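슬라이드 1. 제목

인사하고 바로 시작. 자기소개는 짧게. 지난번에 소개를 너무 길게 해서 앞줄 분이 제 경력을 저보다 잘 알게 되셨습니다.

오늘 이야기는 2021년 2월에 다녀온 Destix 공개일 견학기입니다. 논문 발표가 아닙니다. 수식은 한 장도 없고, 커피 이야기는 두 번 나옵니다.

슬라이드 2. 왜 갔는가

초대 메일 제목이 "집안일의 미래를 만나 보세요"였음. 저는 집안일의 현재도 잘 못 만나고 사는 사람이라 일단 신청했습니다.
(여기서 웃음이 안 나오면 그냥 넘어갈 것. 기다리지 말 것.)

회사 쪽 안내는 Védís Ladefoged 씨. 시연 총괄이고, 질문을 끝까지 듣고 나서 대답하는 분입니다. 로봇 업계에서 이런 분을 만나면 명함을 꼭 받아 두세요.

같이 간 사람은 우리 팀 Dilwyn Griffiths. 오늘 저 뒤에 앉아 있습니다. 손 흔들어 달라고 할 것. 안 흔들 겁니다.

슬라이드 3. 건물과 동선

접수처에서 이름표를 받고, 덧신을 신고, 복도를 지나 시연실로 갑니다. 제 이름표 번호는 61번. 덧신은 한 가지 크기뿐인데 제 발 크기는 아니었습니다.

복도에 옛 시제품이 연도순으로 놓여 있습니다. 뒤로 갈수록 날씬해지고 전선이 안 보입니다. 첫 번째 것은 보일러와 거의 구분이 안 됩니다. 저는 개인적으로 보일러 쪽이 마음에 들었습니다. 믿음이 갑니다.

시연실은 세 칸입니다. 주방, 책상, 세탁. 주방 칸에 줄이 제일 길고 세탁 칸에 줄이 제일 짧습니다. 우리는 당연히 짧은 줄로 갔습니다. 전략적 판단이었다고 말해 두겠습니다.

슬라이드 4. 이름 정리

뒤에서 헷갈리지 않게 미리 말해 둘 것.
Vimel은 팔과 그리퍼를 합친 하드웨어 이름.
Penry는 그 위에서 도는 제어 소프트웨어.
Bimness는 학습용 기록을 모으고 정리하는 도구.
Dilwyn은 사람.

발표 중에 제가 Penry와 Bimness를 한 번은 바꿔 말할 겁니다. 알아채신 분은 쉬는 시간에 말씀해 주세요.

슬라이드 5. 세탁 칸

천천히 말할 것. 오늘의 본론.

세탁물은 로봇 하는 사람들이 오래 미워해 온 물건입니다. 컵은 어제도 컵 모양이고 오늘도 컵 모양인데, 티셔츠는 내려놓을 때마다 새로운 모양이 됩니다. 집에서는 그걸 "구겨졌다"고 하고 학회에서는 "변형체"라고 합니다. 참가비는 학회 쪽이 비쌉니다.

그런데 손목 카메라로 보면 옷보다 먼저 바구니가 문제입니다. 화면에 띄운 것이 바로 손목 쪽 시점입니다. 손가락 하나는 바구니 안쪽, 다른 하나는 바깥쪽. 흰 벽이 그 사이에 있습니다. 여기서 잠깐 멈추고 청중에게 물어볼 것. 다음에 뭘 잡을 것 같습니까? 빨간 옷이라는 분, 바구니라는 분, 손을 들어 보시라고 할 것. 정지 화면 한 장으로는 저도 답을 못 드립니다.

벽의 마름모꼴 구멍도 짚어 줄 것. 통풍에는 좋겠지만 거리 센서 하는 분들은 이런 걸 보면 표정이 굳습니다. 우리 팀에도 그 표정을 짓는 사람이 있습니다. (뒤쪽을 보지 말 것.)

바닥에 비친 밝은 반사도 한마디. 사람은 그냥 밟고 지나가고, 비전 담당자는 그것 때문에 주말에 출근합니다.

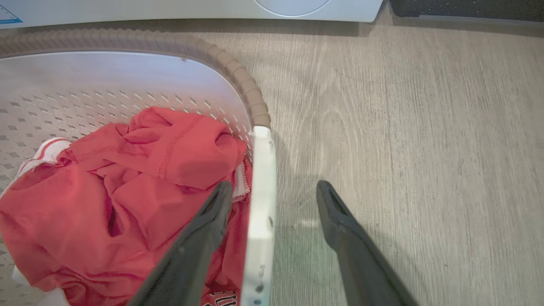 슬라이드 6. 숫자

Ladefoged 씨가 벽의 현황판을 가리키며 알려 준 수치만 옮깁니다. 제가 계산한 것은 없습니다. 그래서 안심하셔도 됩니다.

Bimness에 저장된 세탁 칸 기록 3109건.
그중 사람이 한 건씩 다시 보고 메모를 단 것 240건.
이번 분기 목표로 적혀 있던 검토 건수는 2000건.

240에서 2000까지 어떻게 가느냐고 물었더니, 커피라고 답하셨습니다. (커피 이야기 첫 번째.)

Dilwyn은 메모 양식을 보고 싶어 했고, 보여 주셨습니다. 칸이 몇 개 없고 자유 기입란이 큽니다. 우리 양식은 반대입니다. 필수 칸을 다 채우고 나면 정작 무슨 일이 있었는지 쓸 자리가 없습니다. 이건 제가 만든 양식이니 제가 욕해도 됩니다.

슬라이드 7. 질의응답에서 들은 것

관람객 질문 중 기억나는 것.

"양말 짝도 맞춰 주나요?" 답: 연구 주제로 따로 있습니다. 저희 집에도 따로 있습니다.

"사람보다 빠른가요?" 답: 아닙니다. 대답이 이렇게 짧은 시연은 처음 봤습니다. 메모해 뒀다가 우리 시연 때도 써먹을 생각입니다.

"실패하면 어떻게 되나요?" 답: 멈추고, 그 기록도 남긴다고 합니다. 실패 기록을 지우지 않는 이유를 꽤 길게 설명하셨는데, 요지는 지우면 같은 실패를 새것처럼 또 구경하게 된다는 것.

슬라이드 8. 우리 시연일에 가져올 것

대기 줄을 칸마다 따로 세우지 말고 조를 짜서 돌릴 것. 짧은 줄만 고르는 저 같은 사람 때문입니다.
손목 카메라 화면을 관람석 쪽에도 띄울 것. 로봇의 등만 보고 돌아가는 관람객이 꽤 많습니다.
메모 양식에서 필수 칸 줄이기. 담당은 저.
덧신은 크기를 두 가지로.
커피는 시연실 밖에. (커피 이야기 두 번째. Dilwyn의 소매와 관련이 있으나 본인 요청으로 생략.)

슬라이드 9. 마무리

시간이 남으면 복도 시제품 이야기로 돌아가고, 모자라면 슬라이드 7을 건너뛸 것. 6과 8은 건너뛰지 말 것.

질문받기. 가격 질문이 나오면 안 물어봤다고 사실대로 말할 것. Penry 내부 구조는 Dilwyn에게 마이크를 넘길 것. 마이크는 뒷줄까지 직접 들고 가야 합니다.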